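Midbridge Repair Fund: progress report to Arain, covering spring to August

We said in the bid that 70 households would bring something in for mending by the end of this period. The actual figure is 153, and I would ask Arain not to be too pleased about it. A good share of those came to the two open days at Henwood, where there was free soup, and we have no way of telling who would have come without it.

The money is on track. Spending on parts is 10 per cent under, mainly because Ristik were late with the kettle elements and we have not yet been billed.

I am less sure about the claim that mending at our bench keeps things out of the tip. We rang back 25 people after three months. Most said the item still worked, but people tend to be kind on the phone, and several could not remember which item we meant. The saving in tonnes that the bid promised rests on a sum I cannot stand behind, and I have left it out.

The evening sessions at Midbridge are poorly used. I would rather close them and put the hours into Henwood — the bus stops outside, and the room is free until nine.

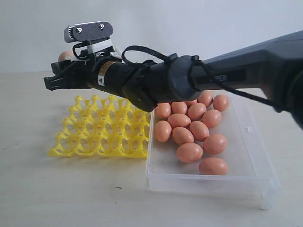 If Arain agrees, we would make that change from the start of the next quarter and report on it in the usual way.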